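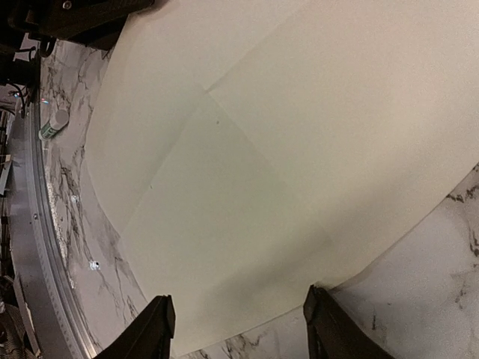 Thread on handling rules for sheet material on the two-arm cells. We rewrote ours in April after an internal review at Dreltano, and several people asked for the reasoning as well as the text. Numbering follows the working document, gaps included.

Rule 1. Treat paper as a separate class from cloth. The old sheet lumped both under "flexible". Paper takes a crease and keeps it. A cloth task can be reset by shaking the cloth out. A creased sheet goes in the bin and the episode is marked with the sheet's condition at the start.

Rule 2. No grasp from above on a single flat sheet. Approach the edge with the lower finger under the paper or level with it. If the edge lies flush on the table, slide the sheet to an overhang first. Pressing down and pinching makes a buckle, and the buckle then passes for a successful grasp in the log.

Rule 3. Closing force is set per material and written in the header of the log. "Low" is not a setting. We had 49 logs with "low" in that field and had to discard the force data from all of them.

Rule 4. Overlapping sheets. State before the start whether the task concerns the top layer, the lower layer or both. If both come up when one was asked for, that is a failure, even when the fold looks good at the end. Annotators at Brasetis and at our site disagreed on this more than on anything else, so it now has its own line.

Rule 6. One arm holds, one arm moves. Two arms may move at once only when both have a confirmed grip on the same sheet. Confirmed means the finger position reading has been stable for 2 seconds. Operator judgement doesn't count as confirmation.

Rule 7. Minimum clearance between the two grippers is 7 cm unless the task sheet gives another figure. Measure from the nearest hard parts, fingers included. Cables count as hard parts for this purpose. The usual contact is between a cable loop and the other arm's wrist, well away from the fingers everybody is watching.

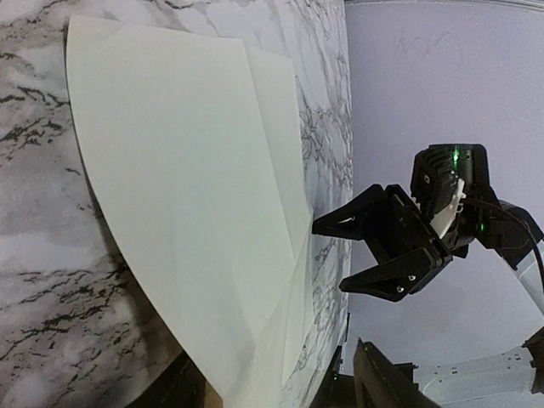 Krishnan replied that 7 cm rules out most corner-to-corner folds, and that a limit operators have to break on every run will soon be ignored on all of them.

Fair point, and the wording needs to be tighter. Corner folds have their own task sheet with a smaller clearance and a reduced speed for both arms. The 7 cm figure is the default when no sheet exists. I'll put the cross-reference into Rule 7 itself, where it should have been.

Rule 8. Fingertips are wiped with a dry lint-free cloth at the start of each shift. No solvent on the tips. Residue transfers to paper and changes the friction for the next few grasps.

Rule 9. A dropped sheet is left where it lands until both arms are in hold. Then the operator reaches in. Hold means the hold state shown on the controller. An arm that happens to be stationary does not qualify.

Rule 11. Failures are kept. Label them with the phase (approach, contact, lift, fold, release) and stop there. Free-text causes go in the notes field and are never used for counting. Of 386 episodes in the Reto set, over half of the free-text causes said "slipped", including a number where contact was never made.

Rule 12. Change of lighting, table surface or paper stock starts a new batch number. Patterned tabletops are allowed, but the pattern is recorded. A plain grey mat and a veined surface are different conditions for edge detection and must not share a batch.

Rules 5 and 10 are withdrawn. 5 covered suction cups, which have moved to their own document. 10 repeated 4 in different words and contradicted it in the last clause.

Still open: humidity. We log it at the start of a batch only. I would like a reading per hour but haven't got numbers to justify the extra step. If you record it more often than that on thin stock, I'd be glad to see your interval and what you do with the readings.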